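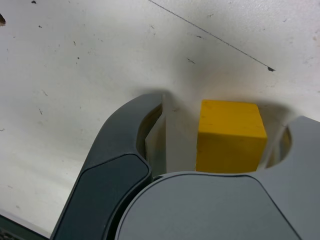

Yellow block, softened edges, grain still visible on the top face.

Small Parts, Slow Drying
Why the finish on a wooden block takes longer than the block

Cutting a wooden cube is quick work. Coloring it so that the color stays put, the grain shows and the corners don't go bare takes most of a week. Three small shops still do this for the toy and classroom trade, and each has its own opinion about moisture.
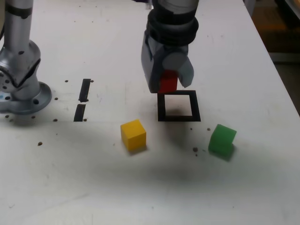

Words by Liis Tamošiūnaitė
Filed under Materials | 25 Dec 2024

At Fernard, beech arrives as kiln-dried strip and sits in the finishing room for 7 days before anyone cuts it. The target is an even moisture reading through the full thickness. Wood that is drier at the surface than at the core will take water-based dye in patches, and no second coat hides it.

After cutting, the blocks are tumbled to break the edges. A sharp corner holds almost no coating - surface tension pulls the wet film back toward the flats - and it is the first place to wear. Bárány, a two-person shop, tumbles for longer than Fernard and accepts a rounder block.

Color comes next. Dye sinks in and leaves the grain readable. Pigment sits on top and covers more evenly, especially in the pale yellows, where any darker fleck in the wood comes through. Reds are more forgiving to look at but fade sooner on a sunny shelf. Bravitz uses dye first and a thin pigmented coat over it.

End grain remains the problem. It drinks several times what the side grain does, so two faces of every cube tend to dry darker. Ovico sells a sizing that evens this out. Fernard tried it last February on a run of 3,791 blocks, sanded after sizing with 600 grit, and rejected fewer than usual. Bárány still wipes the end grain with plain water before the dye goes on and has no plans to change.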